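Keeping Small Parts in Order: Workshop Tips from the Carkiton Open Day
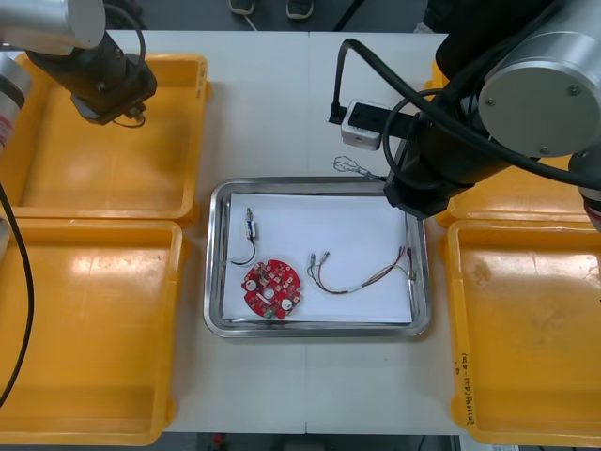
Parts set out on white paper in a steel tray, with yellow trays on either side, at the sorting station.

The Carkiton workshop opened its assembly room to visitors in July, and 179 people attended the demonstrations. Many asked how the sorting station is arranged and whether the same methods would serve at a home workbench. The following guidance was prepared by Feven Wolde, workshop supervisor, from the questions received.

Line the tray. A sheet of plain white paper in the bottom of a metal tray makes pins, screws and thin wires much easier to find. It also keeps bare contacts off the metal. Replace the sheet when it becomes marked or torn.

Limit what is on the tray. The robot arms are given a few parts at a time, with space between them. The same practice is advised for hand work. Parts that overlap are easily pulled off the bench together, particularly where wires are attached.

Lay wire harnesses flat. Place the connector end toward the middle of the tray and let the strands spread toward the rim. Do not wind a harness tightly around the fingers for storage.

Use shallow trays with sloped sides. Small items can be slid up the slope and picked out without tipping the tray. Bright colors are preferred, as dark components show up well against them. Wash trays in warm water with a little dish soap and dry them fully before use.

Handle circuit boards by the edges. Touch a grounded metal surface first, and put the board down with its components facing up.

Secure cables before starting. At Carkiton, cables are checked at 9 a.m., before the arms are switched on. At home, lamp and soldering iron cords should be led to the back of the bench.

Visitors also asked about labels. Murray Sutherland of the stores department recommends writing on the rim in permanent marker. Old marks can usually be removed with rubbing alcohol, tested first on a hidden spot.

Printed copies of this page are available at the Carkiton front desk.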